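The Lid Rule

I was hired at Plurkadport to write rules. People hear that and picture a man with a stick, but mostly it was me in a chair with a notebook, watching two arms move red bits in and out of a box and trying to work out what ought to be forbidden.

The rulebook had 71 rules when I got there. Armindo Marinho had written nearly all of them, and he could say them by number, the way my gran could do psalms. Rule 4, no reaching over the mat while the green is lit. Rule 17, one hand holds, one hand moves. Rule 32 was about sandwiches. He'd come over from Ilberg with the first pair of arms and he talked about the place as if it had been a monastery.

"You'll want to cut it down," he said on my first morning. "Everyone they send wants to cut it down."

"I only want to read it," I said, which was a lie. I'd already crossed out sandwiches.
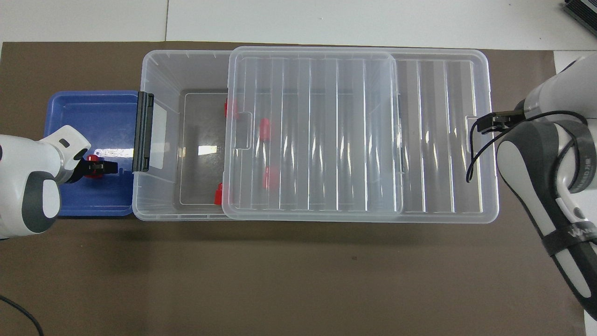
The trouble was Rule 17. I'd sat there most of the morning with it open on my knee, and the more I read it the less I liked it. One hand holds, one hand moves. Fine, lovely, very sensible when you're minding a box with a lid that slides. But holds what? And for how long? If the lid's only resting there, is a gripper leaning on it holding it, or just leaning? I put this to Armindo and he looked at me like I'd asked whether Tuesday was heavy.

"It holds," he said, "until it is finished holding."

I wrote that down. I still have it somewhere.

Arlo Mahmoud had the desk next to mine. He was the one who signed for things. Every session had a sheet, and every sheet had a box for departures from the rules, and in two years he'd never seen anybody write in it. He showed me the folder once, all those clean white boxes, and I remember feeling a bit sick. You can't tell me two arms and a slippery lid went two years without a departure. I can't get through a bowl of soup without one.

"So they don't write them down," I said.

"Would you?" said Arlo. "Rule 60. Any departure, stop work, inform Drisum, wait."

Drisum were the people who paid us. Waiting for Drisum could take a fortnight.

So there it was, really. I went home on the bus with the whole thing going round in my head, and by the time I'd got my shoes off I knew what I wanted to do - take out Rule 60 and put in something a tired person might obey. If the lid goes somewhere you didn't plan, write it down and carry on, unless somebody could get hurt. That was all. I was so pleased with it I rang my sister, who said "right" four times and asked if I was eating.

Armindo was less pleased. He read it standing up. He read it again with his glasses on.

"Carry on," he said. "You have put the words carry on in a safety rule."

"Unless somebody could get hurt."

"And who decides this?"

"You do," I said. "Whoever's standing there. You've been deciding it for years, Armindo, you just haven't had anywhere to put it."

I hadn't meant it to come out like that. He folded the page up small and went and stood by the mat with his back to me, well behind the yellow line, because of Rule 4. I sat and sharpened a pencil that didn't need it. 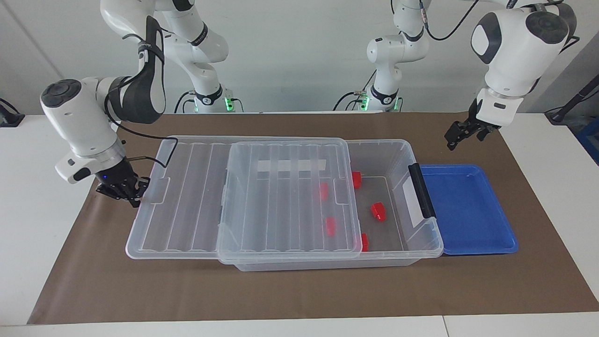

He didn't speak to me until after lunch. Then he pulled a chair across, which he never did, and told me about Châu. Châu had been his boss at Ilberg, and she'd written Rule 60 after a bad week in May, when a man had got his wrist trapped and been too embarrassed to say so. He'd worked on till the evening with his sleeve pulled down. She wrote it that same night and made everyone sign.

"She wanted them to stop and tell," he said. "This was all. Stop and tell. The waiting came after, from other people."

"Then we'll keep stop and tell," I said. "For anything with a person in it. And the lids can go in the box."

He thought about it for so long that Arlo came past with the tea and went away again.

"Write it small," he said. "I don't want it to look like a victory."

We signed it off on September 21, 2022, the three of us, with Arlo's good pen. I'd hoped to get the whole book down to 2 pages and I got it down by one rule, which was sandwiches, and that came back the next spring after an incident with some egg.

But the first sheet under the new wording came in that same afternoon. Arlo carried it over to me by the corners. In the box, in Armindo's square handwriting, it said: Lid further over than I would like. Carried on. And below that, smaller, he'd put his initials and the time, and then he'd crossed out the time and put the right one.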